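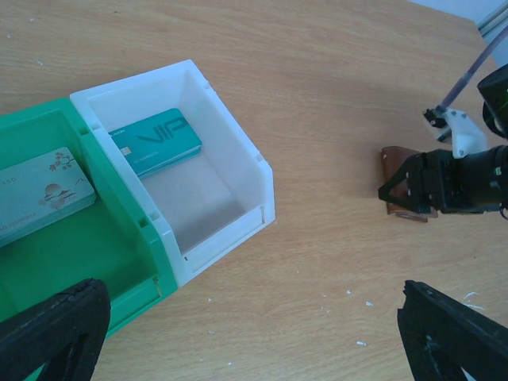
Skin and Feet > Open Papers > Self-care
Search articles, authors, keywords Go

3. What people do about their chilblains

I should say at the outset that I get chilblains myself, every winter without fail, so I came to these interviews with opinions. Petro Karpenko, who did half of them with me, has never had one in his life and kept asking the questions I'd have skipped ("but does it itch or does it burn?"), and I'm very glad he did. It's both, by the way, and mostly at bedtime.

We posted 2650 short questionnaires to homes in Hakville in October and then sat down with 31 of the people who told us they'd had chilblains the winter before. The interviews were meant to be quick. Most weren't! Give someone a cup of tea and ask about their toes and you'll be there until the pot's cold.

The commonest habit by a long way was heating cold feet up fast: on a radiator, in front of the fire, in a hot bath, on a hot water bottle with no cover. Nearly everyone who did this also told us they'd been warned not to, usually by a parent. One woman in Charbonneau Street said she knew perfectly well it made the itching worse, but that when your feet are that cold you don't care about later. I've done exactly the same thing, so I wrote it down and kept quiet.

Scratching came next. People were shy about it until we used the word first, and then out it all came, hairbrushes and carpet and the edge of the stairs. We had left broken skin off the questionnaire altogether (my mistake) and had to add it by hand during the interviews, so treat what we say about it in section 4 with some caution.

Socks deserve a paper of their own. Many people wore two pairs inside their ordinary shoes, which can leave the toes squashed and no warmer, and hardly anyone had thought of going up a shoe size. Those who'd switched to a single thicker pair and roomier boots were the most cheerful people we met, though we can't say from this that the boots did it. They may just be cheerful people.

Creams were a muddle. Some used plain moisturiser, some used whatever was in the bathroom cabinet, and a fair few couldn't remember what the tube was for. Very few had asked a pharmacist, and fewer still had seen a doctor, even when the sores had hung on for weeks.

Figure 2. Green and white open-topped bins, side by side on a wooden tabletop, with a card lying in the green one.

Section 4 takes the questionnaire answers in order, starting with age and housing.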